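Workshop notebook, Eltomdale
2022-10-15

Glue trials, chair joints, second round 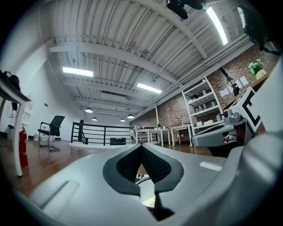 Carried on with the hide glue from Thursday's batch. Soaked the granules overnight in cold water, poured off what was left standing on top and warmed the pot slowly. First lot came out too thick and I got strings off the brush. Thinned it with a spoonful of hot water and it ran properly after that.

Ten test joints cut, all ash, round tenon into a drilled mortise. Seven glued with hide glue, three with the Ostel liquid stuff Maeve Cullinane brought back from the Te Moana course. She says it needs no heating and gives more open time. True about the open time. It also smells like a harbour.

Two of the hide glue joints are suspect already. I was slow getting them home and the glue had begun to gel before the tenon was fully in, so there's a line showing at the shoulder. Marked them with pencil crosses. Leave them in the set anyway, I want to know how bad a slow joint is.

Should have warmed the parts first. Maeve puts hers on the radiator. Did that for the last three and they slid in without any fuss.

Print this page

Tenon sizes are all over the place. The cutter needs sharpening and is leaving a slight step near the end. I took it off with a file but that will have made some of them loose. Don't trust the pull figures too far until we've done a set with a clean cutter.

Fomton chair: back legs are out, front rail still stuck fast. Somebody has put a nail through it at some point, under the old varnish. Tried a damp cloth and the iron, moved a hair. More heat next time, and get the nail out before pulling at it again or the rail will split.

The chair has to go back in January so there's time, but the seat needs recaning after all this and I haven't asked for a price.

To do:
- sharpen tenon cutter
- order more granules, tub nearly finished
- pull tests once everything has had a full week
- ask Maeve for her soaking times

E-mail this page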